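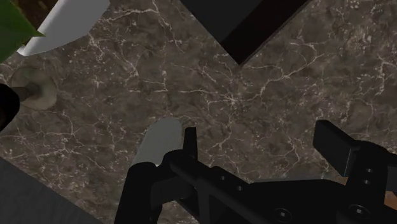
Fig. 1 — Plan de travail en marbre brun foncé à veines claires (image de synthèse).

Tourisme de santé et de bien-être — Séance 2
Le séjour thermal : produit, clientèle, organisation
Notes de cours, version du 2022-09-28
Enseignante : Morag Chisholm

1. Rappel de la séance précédente

On a distingué le séjour médicalisé, prescrit et encadré par un médecin, et le séjour de bien-être, acheté librement par le client. Les deux utilisent souvent les mêmes bâtiments et parfois le même personnel, mais ils ne se vendent pas de la même manière. Le premier dépend d'une prescription et d'une durée fixée à l'avance. Le second se vend à la nuit, au forfait ou à l'entrée.

2. Vocabulaire

Établissement thermal : lieu où l'on utilise une eau minérale naturelle à des fins de soin.
Thalassothérapie : soins à base d'eau de mer et de produits marins, en bord de mer.
Spa : terme commercial, sans obligation quant à l'origine de l'eau.
Curiste : client d'un séjour thermal. On évite « patient » dans les documents de vente.
Accompagnant : personne hébergée avec le curiste et qui ne suit pas le programme de soins. Catégorie souvent oubliée dans les prévisions, alors qu'elle consomme de la restauration et des excursions.

3. Étude de cas : la station d'Urnia

Urnia est une petite station de moyenne montagne. L'hôtel Karras, relié aux bains par une galerie couverte, compte 48 chambres. Il a enregistré 1166 séjours sur sa dernière saison complète. Deux formules sont proposées :
— la formule courte, 5 nuits, demi-pension, un soin par jour ;
— la formule longue, 14 nuits, pension complète, programme établi à l'arrivée.

La formule courte attire une clientèle active, qui réserve tard et compare les prix. La formule longue est surtout choisie par des retraités qui reviennent d'une année sur l'autre et demandent la même chambre. Le croisement des deux pose un problème de planning : les soins du matin sont réservés en priorité aux longs séjours, et les clients de la formule courte se retrouvent l'après-midi, au moment où ils voudraient sortir.

Le voyagiste Skanevon commercialise une partie des chambres en basse saison. Il fixe ses dates tôt et rend les invendus tard. À discuter en TD : que gagne l'hôtel, que perd-il ?

4. Saisonnalité

La demande thermale est plus étalée que la demande de plage. Le mois d'octobre reste bon à Urnia, avec peu de familles et beaucoup de couples. L'hiver est faible hors vacances scolaires. La fermeture annuelle sert à l'entretien des bassins et des canalisations — l'eau minérale entartre vite.

5. Le transport

Pas de gare à Urnia. La navette Gamo assure la liaison avec la vallée, matin et soir. Les arrivées groupées saturent la réception et décalent les premières consultations. Retenir que l'horaire du transport fait partie du produit, même lorsqu'il est assuré par un tiers.

6. À préparer

Lire le dossier Karras en entier, annexes comprises. Rédiger une page sur l'accueil des accompagnants : activités, tarif, information avant le départ. Apporter une version imprimée.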